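From: Dorottya Vörös
To: Nindance practice store list
Date: 08/10/2025
Subject: Re: Baskets and the lower bottle shelf

Dear colleagues,

Thank you to Senan for raising these points, and to those who replied to him directly. I have copied the relevant part of his message and respond to it in order.

Senan Foley wrote:
> The blue plastic baskets are fine for cans and boxes, but I would ask
> whether they are right for tall bottles. Anything tall leans on the
> side and then slides when the basket is lifted. The openings in the
> floor are also wide enough to catch small caps and the corners of
> cartons.
>
> Separately, could we settle how the green bottles are to be faced on
> the shelf? Gráinne stands them upright with labels out. The last two
> groups left some lying down, and I have had to redo the shelf before
> opening. I would also like to know if the wire baskets are staying or
> going. They end up on the floor with a blue one on top of them, and
> people trip.

On the first point, the blue baskets will remain the standard basket for the practice store. Rafferty has quoted for a solid-floor model, and the price for 30 of them would use most of what is left in the equipment budget of $3,111. I do not believe the difference justifies the cost at present. Groups should instead be shown how to load the basket: the heaviest item goes in first and flat if its cap is secure, small items are placed beside it, and a tall container is put in last against the handle side. Kwabena Ansah has agreed to add this to the opening talk.
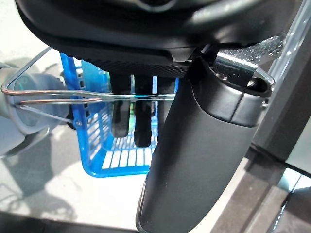
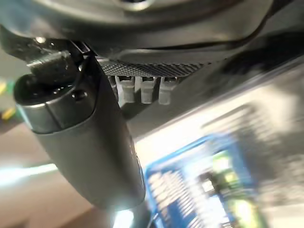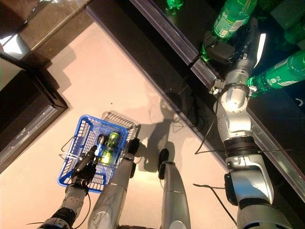
Last picture: green can and small bottle in the blue basket, green bottles on the shelf.

On the second point, the green bottles are to stand upright, labels toward the aisle, with the front row set just behind the light edge strip. A bottle that has tipped or been laid down should be put right by whoever notices it, including participants. I would ask facilitators not to correct the shelf silently during a session. Restocking is part of the exercise, and several of our participants will be asked to do exactly this in their work placements.

The large black containers are a different matter. Their smooth sides make them awkward to hold, and they do not sit well among the bottles. They should be kept with the housewares and brought to the lower shelf only when a group is practicing mixed loads. Please return them to housewares at the end of the session. In August we spent most of a morning looking for two of them, which were eventually found behind the cereal.

On the third point, the wire baskets are staying until the end of the term. Mernar requested them for the groups that go on to its Gutcombe branch, where wire baskets are still in use. They should not, however, be left on the floor with another basket over them. The rule is as follows:

Blue baskets: stacked by the entrance, handles folded down, no more than 10 to a stack.
Wire baskets: on the rack beside the till, never under or inside a blue basket.
A basket being filled may be set on the floor in front of the shelf, but only by the person filling it, and it is to be picked up before that person moves to another aisle.

Tomás Fahy has asked whether the lower shelf might be raised, as a number of participants find it tiring to bend for the full 60 minutes. The brackets do permit it. I would prefer to leave the height as it is and to divide the session, with one half of the group working the lower shelf and the other half at the till, changing over after 30 minutes. If that does not answer the difficulty, we can look at the brackets again – they are not hard to move, but the price labels would all need to be redone.

Two smaller items. The spare edge strips have arrived and are in the long drawer under the till. Would whoever borrowed the label scraper please return it to the same drawer.

Gráinne Dunne will be updating the printed shelf plan and would welcome corrections to the current version. Please send these to her directly – the list need not be copied – and include the shelf number as well as the product, as the green bottles are now shown in two places on the plan and only the lower one is correct.

Yours sincerely,

Dorottya Vörös
Practice Store Coordinator
Nindance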